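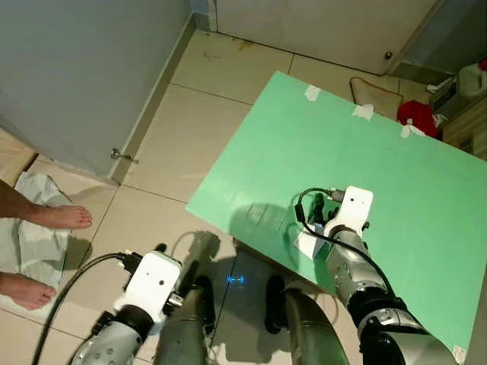
**Figure 4.** Robot arm and gripper over a light green board fastened with white masking tape.

### 4.2 Coding the departure of long-running characters

The unit of analysis is the departure, defined as the last episode in which a contract character appears in the body of the story, followed by at least one full season without a new appearance. Flashbacks, photographs on a mantel and voices on an answering machine do not reset the count. The sample is made up of 200 departures drawn from two daytime serials, *Wiltstead* and *Saler*, which share a production model but differ in how far ahead scripts were locked. *Wiltstead* kept a long lead between breakdown and taping. *Saler* worked close to air for most of its run, and its writers could respond to a performer's illness or death within the same story arc.

Each departure was assigned one primary code: on-screen death, off-screen death, relocation, institutional absence (prison, hospital, religious order), or unexplained. A departure received the off-screen death code only when another character stated the death in dialogue. Hints were not enough. In one *Saler* storyline, a family gathers for a memorial whose subject is never named, and the case stayed in the unexplained category even though fan guides list the character as dead.

Secondary codes recorded whether the performer had died before the departure episode aired, whether the role had been recast earlier, and whether the closing credits carried a dedication. The dedication code was added after the pilot round, when it became clear that a title card and an in-story death often aired far apart. In *Wiltstead* the card usually came first, and the character was described as traveling until the writers had room for a funeral.

Recasts needed a separate rule. When a role passed from one performer to another without a break, no departure was logged, whatever the change in billing. When the role was vacant for a full season and then refilled, the vacancy was logged as a departure and the later appearance as a return. The rule treats the character as the continuous element and the performer as a variable, which matches how the scripts themselves handle the matter but does not match viewer mail, where the two are seldom kept apart.

Semaan and Garg coded the full sample independently. They disagreed on the primary code in 22 cases, most of them at the border between relocation and unexplained. A typical item was a line such as "she's better off out west," spoken once and never repeated. These cases were settled by discussion against the shooting scripts where a copy survived, and against viewer recordings where it did not. Where neither source could be found, the more conservative code was kept.

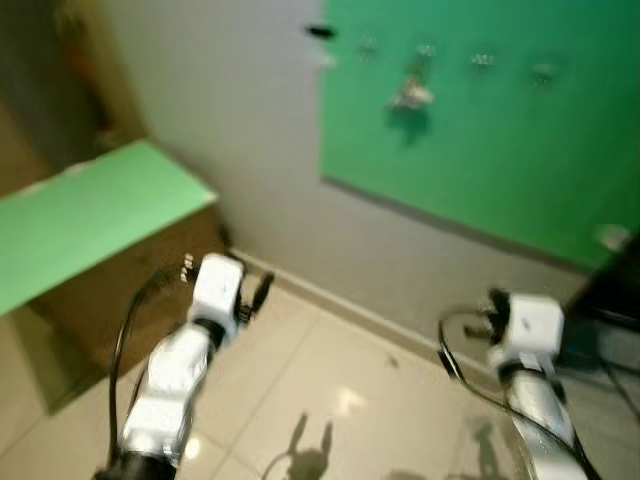 Of the 200 departures, 77 were coded as relocation, making it the largest single category in both serials. The result is in line with the cost of the alternatives. A death scene commits the show to a funeral set, added days for the supporting cast, and a limit on later use of the role – a limit that daytime writers have often ignored, though usually at some expense in plot. Relocation costs one line.

The subset of most interest here is the 14 departures in which the performer had died while still under contract. In this group the unexplained code does not occur. The serials differ in timing: *Saler* tended to write the death into the current arc, while *Wiltstead* held it back and placed it next to a wedding or holiday episode, when former cast members were already booked to return. We call this delay the acknowledgment gap and measure it in episodes, as both shows were preempted often enough to make calendar time misleading.

Two limits should be noted. First, the *Saler* archive is uneven, and the early seasons are known mainly through the Atallah synopses, which were written for affiliate stations and tend to leave out minor exits. Departures known only from a synopsis were kept in the sample but flagged, and they are excluded from the gap measure. Second, a character who leaves without comment is hard to find by design, so the unexplained category is likely to be an undercount. A check against cast payment sheets, available for *Wiltstead* only, is reported in Section 4.3.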